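Chapter 4
Teaching by Showing

A robot can be taught a task in two main ways. In the first, a person steers the robot by remote control. In the second, a person does the job by hand while sensors record the motion.

Box taping suits the second way. The worker needs both hands – one for the tape, one for the dispenser.

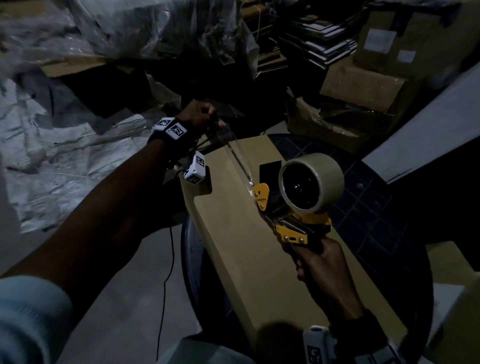
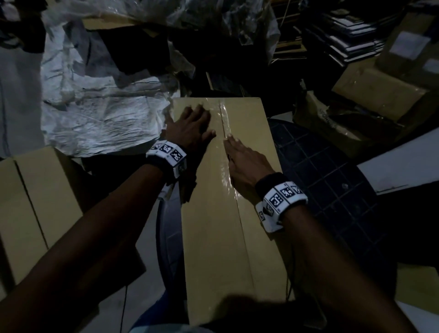 Taping a carton with coded markers worn at the wrists

Liya Kahsay's Penora project collected 139 demonstrations of this kind. Section 4.1 explains how wrist positions become robot motion.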